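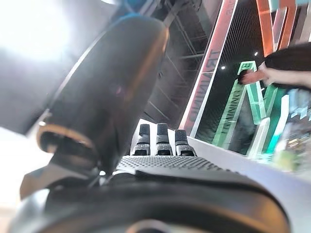

Facilities > Checklists > Stairs and exits

Stairwell and Exit Walk-Through, Building 726

Walked by: Siham Masri
Reviewed by: Raed Nimri
Month: May

Mark each line OK, FIX or N/A. Write a comment for anything marked FIX.

1. Exit doors open fully with one push — OK
Comment: Rear door is stiff in the last few inches but it opens. Hinges to be oiled at the next visit.

2. Exit signs lit — FIX
Comment: Second floor sign by the copy room is dark. The bulb was changed in the winter, so Raed wants the wiring looked at before another one goes in.

3. Emergency lights stay on when the test button is held — OK
Comment: All held for the full test. The unit on the top landing is dimmer than the others. Check it again next time.

4. Handrails tight — FIX
Comment: East stairs, lower flight. The bottom bracket turns by hand. Needs a longer screw and probably a new anchor.

5. Stair edges in good shape, no loose strips — FIX
Comment: Strip is lifting on the third step up from the lobby. Taped down at 3 p.m. Tape is not a repair — please order the strip.

6. Landings clear — OK
Comment: Boxes from the Zustora delivery were on the west landing in the morning. Elias Khalaf had them moved before the walk was finished. Deliveries go to the back hall, not the stairs.

7. Fire doors close and latch without help — OK

8. Fire extinguishers in place, pin and seal intact, needle in the green — OK
Comment: Tag on the lobby unit is hard to read. Ask for a new one.

9. Floor plan posted at each stair door — FIX
Comment: The plan on 2 still shows the old break room wall. Zarmeena Dogar has the new drawing.

10. Roof door alarm sounds when opened — N/A
Comment: Door was locked out for the roofers. Test when they are done.

Open items go to Ghada Chamoun. Handrail first, then the stair strip. Both are due within 15 days.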